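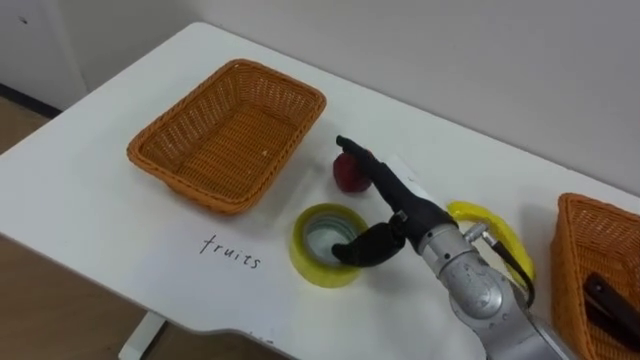

How many demos do we need before the sorting task is worth training on?

Start with 50 clean ones per object and train on that. If the arm goes for the right object but misses the grip, record more of that object only. If it goes for the wrong object, more demos of the same layout wont help, move the objects around and record again.

Posted in: Student Projects > Arms and grippers

kettlecorn_dan
28th October

Ok the top bit is from our club's pinned thread and I followed it and still stuck. Posting the whole mess, sorry its long.

High school club, sorting project, one arm, teleop recording then train a policy. Task is fruit goes in the fruits basket, everything else goes in the other basket. Simple on paper. Labels are marker on the table.

What I have:
- 746 episodes total, recorded since September
- 3 different people driving the arm
- one camera at the head, no wrist camera
- episodes saved at whatever length the driver took, shortest is 2 seconds (somebody hit stop by accident I think), most are way longer

What happens. Fruit is fine most of the time. Tape roll is a disaster. Goes over to it, closes on nothing, lifts, carries nothing to the basket, lets go of nothing. Very confident about it. Sometimes it gets one finger in the hole and drags the roll across the table instead of picking it up.

Also banana. It'll grab it by the end, then it swings around and hits the basket rim on the way in.

Things I tried: trained longer (loss went down, arm got no better). Turned the lights up. Deleted the really short episodes. Swapped the order we put stuff out. Coach says get more data but the Dudlow regional is coming up and we've only got the room two afternoons a week.

Is it more data or is it something dumb

Mariama Adjei

Something dumb, probably, which is good news. Our team had almost the same thing last year with a roll of masking tape.

Go back and watch your tape episodes. Only those. Write down how each driver picked it up. I'd bet money one of them pinches the roll from outside, one puts a finger in the hole and pinches the wall, and the third does whatever is quicker that day. The policy sees all of it and lands somewhere in the middle, and the middle of those two grips is air.

So pick ONE grip and everybody does it. For tape laying flat I would go one finger inside the core, one outside, close on the wall. Go down further than feels right before closing. If the finger is only just over the rim when you close you get the dragging thing. Our drivers all stopped too high at first because on the screen it looked like they were already down.

That's the other problem. One head camera means you're guessing depth, and so is the model. When the arm comes in from the same side as the camera it covers a lot of the table too, whatever is next to the arm half vanishes behind it. Before you record, reach the arm out to each spot you use and look at the camera view only, dont look at the table. If you can't tell where the fingers are then the model can't either. Move the camera or move the object. A wrist camera would be better, but then you're re-recording everything.

Drivers should be looking at the camera view while driving as well. If they're looking over at the real table they're using info the model never gets. We lost a month to this.

What I'd do with your two afternoons:

First afternoon, watch and sort what you have. Throw out any tape episode with the wrong grip, even if it worked. Throw out the ones with a long pause in the middle where the driver was thinking, or cut the pause out. We had 933 episodes and kept less than half and the smaller set trained better. Hurt to delete them.

Second afternoon, one driver, tape only, new position every time. Turn it a bit, put it near a basket, put it near the fruit, put it where another object is in the way.

Banana: grab the middle, lift straight up, then go over, then down. Three seperate moves, and dont cut the corner. If your demos cut the corner the arm is going to cut it too and clip the rim. Also check the drivers are actually grabbing the middle in the recordings, people say they do and they dont.

Write the rules on a sheet and tape it next to the controls. New driver reads it first.

trellier_bot_club

agree w above on the grips

also check your gripper calibration. ours drifted and "closed" was not closed any more, there was a gap. Fine for apples, useless on anything thin. Took us forever to find because the fruit kept working. Close it on a piece of paper and pull the paper, if it slides out you found your problem. Do this before you delete a bunch of data

pwr_cycle_pete

get a better arm lol. or use suction

kettlecorn_dan

Back with an update. Calibration was a little off, fixed, helped some. But the grips, yeah. Watched the tape episodes with the other two drivers and we all do it different. I'm the worst one, I switch halfway through a session. 23 of mine were a finger in the hole and just dragging it over to the basket edge and flipping it in. Forgot I even did that. Gone now.

Rules sheet is up. Re-recording tape Friday, one driver, not me.

Mariama, question on the camera thing, if we move it do all the old fruit episodes go in the trash?

Mariama Adjei

Pretty much, if you move it more than a tiny bit. Leave it where it is for Dudlow and shift the objects out from behind the arm. Move the camera after. Mark the stand position on the floor either way so it goes back to the same place when somebody kicks it.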